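Notice to Families of the Brullodholm Early Learning Center

30th October

The Center is pleased to inform families that the matter of the river has been resolved.

As families will recall, the children of the Inlow Room began digging in the east corner of the yard in May. It is the Center's practice to follow the interests of the children, and the teaching staff followed this one. Shovels were provided. Books about moles, wells and the planet's core were placed in the reading area. A song was written. When the hole reached a depth of 2 feet, the staff introduced the vocabulary of measurement, and the children adopted it with enthusiasm.

Water entered the hole on a Thursday, during rest time. The staff on duty recorded it as a puddle. By snack it had a current.

The Center wishes to state that it holds a valid permit for sand play, water play and combined sand and water play. It did not at that time hold a permit for a river, and the licensing office, when consulted, was unable to find the form. An inspector visited and stood on the bank for almost 40 minutes. Her report describes the ratio of adults to children as satisfactory and the river as "ongoing."

Families of the Chiba Room asked why their children had been coming home with wet sleeves and a working knowledge of tides. The Center apologizes for the delay in answering. The Chiba Room had by then opened negotiations with the Inlow Room over crossing rights, and the staff judged that these should be allowed to run their course. An agreement was reached on the carpet. It permits any child to cross in either direction, provided that the child says where he or she is going. Several children have said "Civaver." The staff have looked for Civaver on the classroom globe and on the larger globe in the office. It is on neither.

The following points are offered in reply to questions received at the fall meeting.

The boat is made of blocks. It has been examined and is the same set of blocks the Center has always owned. It seats 8.

Children who travel to Civaver are signed out and signed in again. None has been gone longer than story time. They return hungry, and the afternoon portions have been adjusted.

The Center does not know what is eaten there.
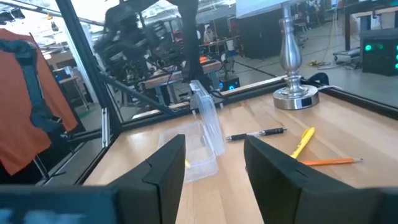

Volume 8, No. 2

Adults may not cross. The Center did not make this rule and has asked for it to be reconsidered. The reply, which arrived in a paper cup, was courteous. It said that grown people had been tried before and had wanted to bring chairs.

The resolution referred to at the head of this notice is as follows. The river will remain open through the winter for the use of enrolled children. A gate will be installed, with a latch at a height the children have chosen. The licensing office has issued a form, of which the Center's is the first copy, and there is a line on it for the name of the river. The children have been asked for a name and are still discussing it. The staff have not hurried them.

Families are asked to send rain boots, labeled on the inside. Families are also asked to check coat pockets at home and to return any coins that are blue.

Pickup remains at the front door. If a child is not ready at the usual time, please take a seat in the hall and listen for the bell. It rings from the far side, and they come soon after.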